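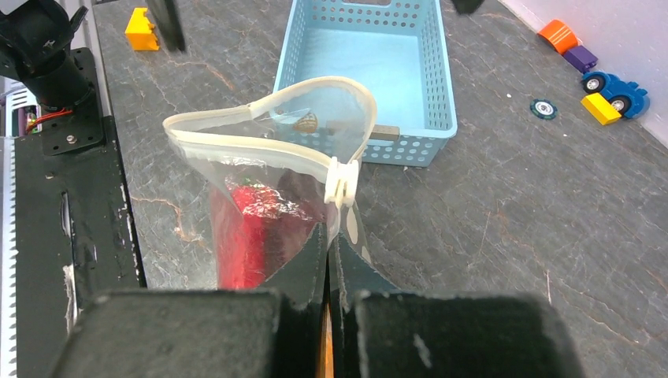 How should a small laboratory divide its money when it equips a manipulation bench? In our experience the largest share should go to the parts that wear, such as finger pads and cables, and to a second arm only when these are secured.

4.2 Equipment planning for the bench at Hendesgate

The purchase plan for the Hendesgate bench was prepared together with the Kokden workshop, which had already equipped one similar station at Fatthorpe. We took the Fatthorpe list as a starting point and changed it in three places.

Firstly, the gripper. Handling of thin packaging, as in Figure 4, puts the load on the finger pads, and the pads were therefore budgeted as consumables. The Fatthorpe list had counted them once, with the arm. In our plan a pair is replaced after 400 grasps, whether or not the damage can be seen by eye. This rule costs more than waiting for a failure, but it makes the spending of each month known in advance.

Figure 4. A clear zip-top bag held between the two black fingers of the gripper, seen from the wrist camera. Toy bricks, a light blue basket and other small objects are on the table behind.

Secondly, the camera. A small camera at the wrist gives a close view of the bag and the fingers, and for the tasks of Section 3 we judged this view more useful than one more camera above the table. We bought 2 wrist cameras of the same model, one for use and one for the shelf. The delivery time for this model was long, and the bench at Fatthorpe had once stood still in July while a replacement was on the way.

Thirdly, the objects. It is common to treat these as having no cost. We gave them their own line in the budget, of about 300 pounds for the first year, to cover bags, baskets, toy bricks and wrapped items. Bags need the most frequent buying. A bag with a worn seal behaves differently from a new one, and results obtained with the two should not be mixed. For this reason every bag is taken out of use after 10 trials and a new one is opened from the same batch.

The supplier Taheri offered a service contract for the arm. We did not accept it for the first year. The contract covered the motors and the controller, but it excluded the fingers and all wiring outside the housing, and at Fatthorpe most of the repairs had been of this excluded kind. The money was moved to spare cables and to workshop hours at Kokden. The decision will be looked at again when the guarantee of the arm has ended.

The quotations used in this section were those valid on 2023-10-30. Costs of staff and of the room are not included.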